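Numgate Assemblée — Gestion des séances et des délibérations pour conseils municipaux

Référence produit : Numgate Assemblée, édition Collectivités
Éditeur : Numgate
Intégration et formation : Lindemann
Fiche mise à jour le 13/6/25

Présentation

Numgate Assemblée est un logiciel destiné aux secrétariats des communes et des intercommunalités. Il couvre la préparation de l'ordre du jour, la convocation des élus, la tenue de la séance, le vote et l'établissement du procès-verbal. L'application est accessible depuis un navigateur et ne nécessite aucune installation sur les postes des conseillers.

Le produit est proposé en deux éditions. L'édition Collectivités, décrite sur cette page, s'adresse aux assemblées comptant jusqu'à 104 membres, suppléants compris. L'édition Syndicats fait l'objet d'une fiche distincte.

Convocations et pièces jointes

Chaque convocation est adressée par voie électronique, accompagnée de l'ordre du jour et des projets de délibération. La date d'envoi, la date d'ouverture et la liste des pièces transmises sont conservées au registre. Un envoi postal peut être maintenu pour les élus qui en font la demande ; le secrétariat édite alors les courriers à partir du même dossier.

Le délai de convocation est paramétrable. Lorsqu'un projet est ajouté après l'envoi, le logiciel signale l'écart et demande une validation du secrétariat avant toute nouvelle diffusion.

Démissions, vacances de siège et remplacements

Le module Mandats tient à jour la composition de l'assemblée. À réception d'une démission, l'agent saisit la date de la lettre et celle de sa réception par l'autorité compétente. Le quorum est recalculé, les délégations de l'élu sortant sont suspendues et le suivant de liste est proposé pour installation — sous réserve de confirmation par le service juridique de la collectivité.

Les procurations en cours sont également vérifiées. Un même conseiller ne peut en recevoir davantage que le nombre fixé dans les paramètres de l'assemblée.

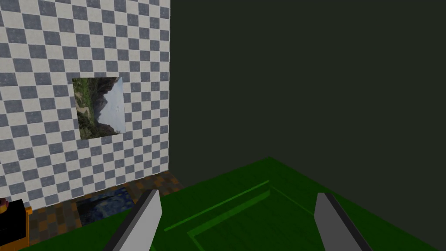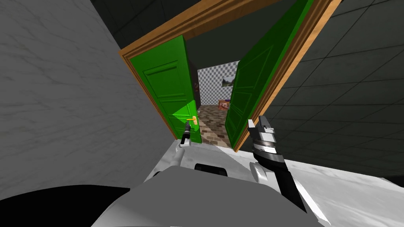

Vues de synthèse.

Vote et procès-verbal

Le vote peut se dérouler à main levée, avec saisie par le secrétaire de séance, ou au moyen des boîtiers Fendari. Le scrutin secret n'est disponible qu'avec ces derniers. Les résultats sont reportés dans la délibération correspondante, avec mention des abstentions et des élus n'ayant pas pris part au vote.

Le procès-verbal est généré au format texte modifiable, puis figé après approbation. Les 27 modèles fournis couvrent notamment les délibérations budgétaires, les désignations dans les organismes extérieurs et les motions.

Caractéristiques

Nombre maximal de membres : 104
Modèles de documents : 27
Profils d'accès : sept
Boîtiers de vote compatibles : Fendari, vendus séparément
Export : texte, tableur, archive horodatée
Langue de l'interface : français

Tarif

Abonnement annuel, édition Collectivités : 1656 € HT, maintenance corrective et assistance téléphonique comprises. La reprise des données antérieures et la formation sur site sont facturées sur devis par Lindemann.

Référence

La commune de Gulon utilise Numgate Assemblée pour l'ensemble de ses séances publiques et pour ses commissions — le module Mandats y a été activé lors du dernier renouvellement partiel.

Disponibilité

Les commandes reçues avant la fin du mois de septembre donnent lieu à une mise en service au cours du trimestre suivant. Les demandes de devis doivent préciser l'effectif de l'assemblée, le nombre de commissions et, le cas échéant, le nombre de boîtiers souhaité.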